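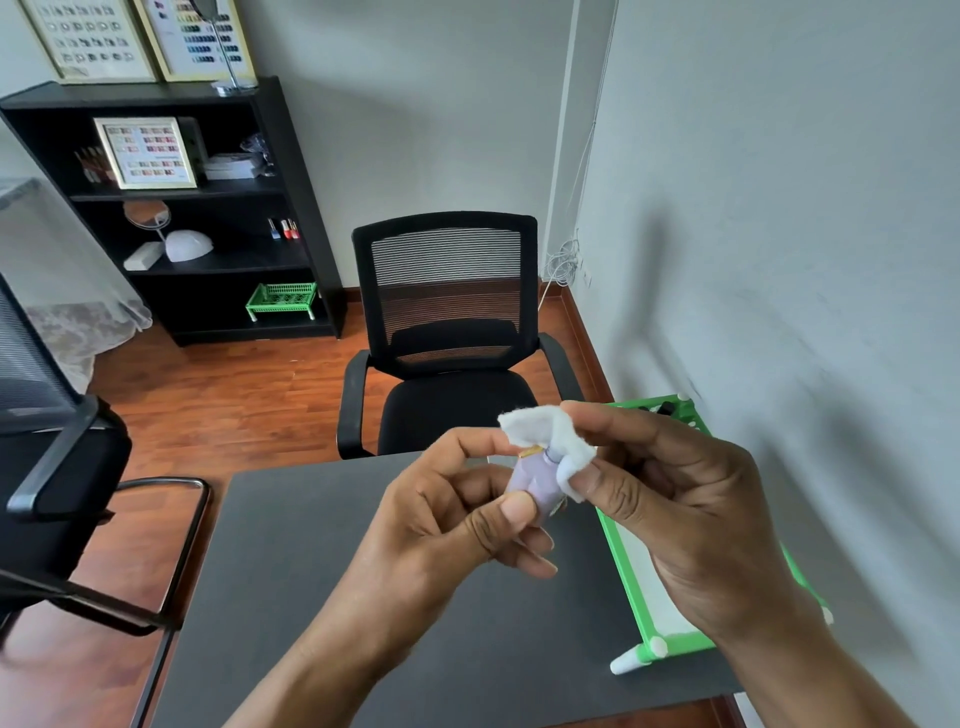

# Bottle necks: wiping between clients or at closing

**Board:** Nail Services / Workroom Practice
**Thread status:** open

---

**Witkowska_Salon_Office**

Members are invited to comment on a proposed change to our closing procedure. At present, each technician is asked to wipe the neck and rim of every polish bottle after use, with a cotton pad and a small amount of remover, before the bottle goes back to its place. We are considering moving this work to a single session at the end of the day.

The purpose of the change is to shorten the time between appointments. Our technicians report that wiping takes longer than it should when a client is already waiting, and that it is then done poorly. We hold 252 bottles across the workroom, of which only a small part is used on any given day.

We would be grateful for the experience of other salons, in particular on the following points:

- whether polish left on the threads until evening is noticeably harder to remove;
- whether the brush should be out of the bottle or in it while the neck is being cleaned;
- what type of pad leaves the least lint.

---

**trerkness_training**

Thank you for raising this. Our position at Trerkness is that the neck should be wiped directly after use. Polish that has set in the threads must be softened before it will come away, and each additional pass with remover increases the chance that some of it will run into the bottle. Staff are taught the following order:

1. Fold the pad in half and dampen one corner only.
2. Hold the bottle low, in the weaker hand, with the thumb flat against the side.
3. Wrap the damp corner over the rim and turn the bottle, keeping the pad still.
4. Finish with the dry side of the pad.
5. Close the bottle firmly, but without force.

A trainee normally becomes comfortable with step 3 in the first week.

---

**M. at Salley Nails**

I must respectfully disagree with the previous reply. We moved to evening cleaning in December and have seen no decline in the condition of our stock. Caps open without difficulty. The technicians are seated, there is no client across the table, and the work receives proper attention. A hurried wipe between appointments frequently moves the polish further down the neck, where it is harder to reach.

I would add that not every shade requires the same treatment. Glitters and thick whites should be wiped at once. Sheer shades may wait.

---

**trerkness_training**

The distinction between shades is reasonable and I accept it. However, a rule with exceptions is difficult to enforce with a large team. May I ask how your technicians decide which bottles may wait?

---

**M. at Salley Nails**

Bottles that should be wiped at once are kept on the upper row of the rack. All others are on the lower rows. No further decision is required of the technician.

---

**Bhavana Varma, Brirnska**

I am responsible for supplies at Brirnska and would like to address the question of pads.

We compared two kinds over one quarter. The round quilted pads with a pressed edge shed very little and can be pinched over a rim without coming apart. The loose cotton sold on a roll is cheaper, but fibers remained on the threads and were later found in the polish itself. We have withdrawn the roll from the workroom. It is still used for foil wraps, where lint is of no concern.

Our use for the quarter came to 2,183 pads. This figure includes pads used for removal, so it should not be taken as the cost of neck cleaning alone.

On the matter of the brush, our written procedure states that it is to be drawn out, pressed against the inside of the neck, and laid across a clean pad while the rim is wiped. It should not be left standing in the bottle, as the stem prevents the pad from reaching the inner edge.

---

**quiet_cuticle**

With regard to the brush: I keep mine in hand, under the pad, and clean the stem and the rim in the same motion. It saves a step. I have worked this way for seven years and do not find that the inner edge is neglected.

---

**Bhavana Varma, Brirnska**

I do not doubt that this can be done well by an experienced technician. My concern is with remover reaching the bristles. We had several brushes splay after a few months and attributed this to remover wicking down from the stem. I concede that we did not test the matter formally.

---

**quiet_cuticle**

That has not been my experience, though I use a nearly dry pad. A soaked one would certainly cause the problem you describe.

---

**Witkowska_Salon_Office**

We thank all members for their contributions. One further question has come from our own staff. Several of our older bottles have metallic caps, and the finish on these has begun to dull at the lower edge. Is this the result of remover, and can it be avoided?

---

**trerkness_training**

In our experience it is the remover. Acetone will lift many metallic finishes. Please set the cap well away from the wet pad, and do not wipe the collar with the same corner used for the threads. A dry cloth is sufficient for the outside.

---

**M. at Salley Nails**

Agreed. We lost the finish on 37 caps before we changed to a non-acetone remover for this task. It is slower on dark shades, but acceptable.

I would also ask that caps be returned to their own bottles immediately. Black caps in particular look alike, and a cap put down on a rack or shelf is easily matched to the wrong shade. The brush then carries one color into another.

---

**Bhavana Varma, Brirnska**

Seconded. We now permit one open bottle per technician at any time.

---

**Witkowska_Salon_Office**

Having considered the replies, we intend to proceed as follows for a trial period. Glitters and opaque whites will be wiped directly after use. All other shades used during the day will be set aside at the technician's table and wiped at closing, one bottle open at a time. Quilted pads only. The brush question will be left to the technician, provided that the pad is damp and not soaked.

Comments on the wording of the notice for the workroom wall are welcome until the end of the month.

---

**trerkness_training**

I would suggest replacing "set aside" with the name of a specific tray. Otherwise the bottles will be returned to the rack out of habit and missed in the evening.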